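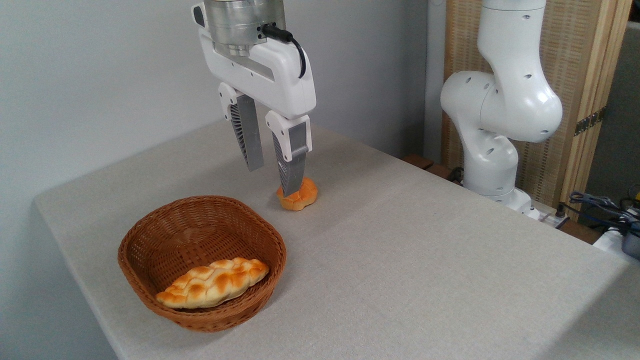 I have never understood why a bread basket is supposed to be good for bread. People have been telling me since January that I should get the loaves out of their plastic bags and into something that "breathes," and I would like to know what exactly is doing the breathing and on whose behalf. A brown woven basket, oval and shallow, with a braided loaf lying at a slant in it and a little round roll left over on the cloth: yes, fine, it looks like breakfast at somebody's grandmother's. I'm as weak for that as anyone. But looking like breakfast and keeping bread fit to eat are two different jobs, and I've only ever seen a basket do the first one.

My neighbor Hannelore Petersen swears by hers. She has had it for 20 years and says she has never thrown out a loaf. I believe the second part, but Hannelore has a houseful on weekends and I don't think any loaf in her kitchen has lived long enough to be tested. Put a braid in front of seven hungry people and you could store it in a boot.

So I tried it myself, in my own kitchen, where there are two of us and one of us is off bread half the time. Braided loaf from Cordier on Saturday morning, in the basket, nothing over it. By Saturday evening the outside was already turning. The ends go first on a braid, where the strands are pinched thin, and those were rusks. Sunday morning the middle was okay toasted. By Monday I was making French toast and telling myself I'd planned to.

Next weekend, same loaf, same basket, with a dish towel over it. Better, a bit. I got maybe half a day out of the towel. Then the weekend after that I left the loaf in the bag it came in, twisted shut, on the counter, like a person with no taste at all. Soft on Monday. Soft enough on Tuesday. The crust had gone kind of leathery, I'll admit that, and if you buy bread for the crust you'd be annoyed. I don't buy a braid for the crust.

This is not science, before Hooman writes in again. (Hooman Talebi, who commented on the dish rack post to tell me my kitchen was too humid to draw conclusions in. Noted. It's the kitchen I have.)

What bothers me more is what gets sold on the back of this. There's a basket from Pedus with a "freshness weave" that costs three times what the plain one costs. I held both in the store and I could not find the freshness. It's strips going over and under other strips. Same gaps, same rolled edge. Griltum has a linen liner, $18, "naturally regulating," and I asked the man in the store what it regulates and he said moisture, and I asked in which direction, and he went to help somebody else.

Rolls are their own problem. A small roll has hardly any inside compared to its outside, so whatever is going to happen to it happens fast. Left out on the table through lunch it's already not what it was. I now freeze them the day I buy them and take out what we need the night before, and they come back well enough that my sister-in-law didn't notice, and she notices everything. You can say that's cheating. I don't see who is being cheated.

Also, crumbs. No one selling you a woven basket brings up the crumbs. They go down between the strips and stay there, and you can't soak the thing, so you end up banging it upside down over the sink. I did mine with an old toothbrush last week and what came out included sesame, and we haven't bought anything with sesame since before Christmas.

I'm keeping the basket. It comes out when people are over, the bread goes in right before we sit down, and whatever is left goes back in the bag the minute they're out the door. A liner would catch the crumbs, I suppose, but so does a paper napkin.

If anyone has kept a loaf properly soft in an open basket past the second day, I'd like to hear about it, with the kind of bread and who was in the house. Friederike Harms already told me hers keeps for a week. It's rye. Rye keeps for a week on a windowsill. That's the rye, Friederike.

I still haven't tried a ceramic crock. Arne says they're the answer, but he said that about the pizza stone, and the pizza stone is holding the garage door open.

Home Kitchen Things I Was Talked Into Archive About

Contact | © 2024 | Back to top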